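Ticket 1164: Entries from Stadon stable not shown in declared runners list
Product: Hadico Race Office, desktop and web
Site: Jollville racecourse
Priority: High, changed to Normal after workaround
Status: Solved, waiting for one confirmation

Problem as reported

The race office at Jollville writes that a trainer from Stadon declared four horses for the June evening meeting. The trainer received the confirmation message for all four. In the list of declared runners only one of them is shown. The other three are visible under Entries, but with the status "pending", and the button for printing the racecard leaves them out.

The office tried to declare them again by hand. The program answers "Horse already declared for this race" and does not save. They have also closed the program and opened it again on both computers, with no change.

Declarations close at 10:00 in the morning, so they asked for an answer before that.

First check, 7:40

I asked the office for the export of the meeting and opened it on the test server. I can repeat the error. The three horses are in the database with a correct race number, weight and jockey. The field for handicap rating is filled for all three. The horse which is shown correctly runs in the maiden race and has no rating yet.

I first thought the problem is the jockey change, because two of the three horses had a new jockey entered late in the evening. I put back the old jockey on the test server and the horses were still pending. So this is not the cause.

Second check, 8:05

I compared with other stables. In the same handicap race there are horses from the Halilović stable, and these are shown without any problem. I looked for the difference for quite a long time. The name with the special letter is saved correctly, I mention it only because we had an old ticket with this.

The difference is the rating. The race conditions say "rated 0 to 100". The three missing horses all have rating 100. The Halilović horses are lower. The program accepts the entry at 100, but when it moves the entry to the declared list it checks again, and this second check asks for a rating under 100. A horse with exactly the top rating passes the first check and fails the second one. There is no message on the screen, it stays pending.

Please note that the conditions of the race clearly include 100. The trainer did nothing wrong and the office did nothing wrong.

Workaround given to the office by phone, 8:20

1. Make a backup of the meeting before any change. Menu Meeting, then Save Copy. Wait until the green mark comes.

2. Open the race conditions and change the upper limit from 100 to 101. Do not touch the field "printed conditions", this text goes to the racecard and must stay as it is. 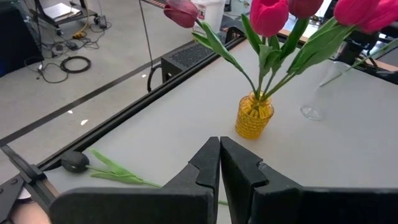 3. Go to Entries, select the three pending horses and press Recheck. Do not press Declare, or the message about the double declaration comes again.

4. Look in the declared list. When all horses are there, change the upper limit back to 100. The horses stay declared, because the check is done only one time.

5. Print one test racecard and compare the weights with the paper list before you send it to anybody.

Answer from the office, 8:50

All three horses are now in the list. The weights are correct. On the test racecard the prize money for the race was printed as 300 in the line for fourth place, and they asked if this came from our change. I checked the copy from before the change and it was 300 there too. They will ask the racecourse manager which number is right. This is not part of this ticket.

The draw was made at 10:15 with the full field and there was no error.

Correction in the program

The second check now uses the same rule as the first one, with the upper limit included. I also added a message for the case that an entry stays pending, with the reason written in it. I tested with the Jollville meeting and with two older meetings which had horses on the top rating. In both old meetings the horses had been moved by hand, so probably the offices knew this problem and did not write to us.

The correction comes with the next update. Until then please use the steps above for every handicap with a horse on the upper limit.

Still open

The web page for owners showed the three horses as "not declared" until 9:30. It reads the list only every hour. The office confirms tomorrow if the page is correct for the Stadon stable, then I close the ticket.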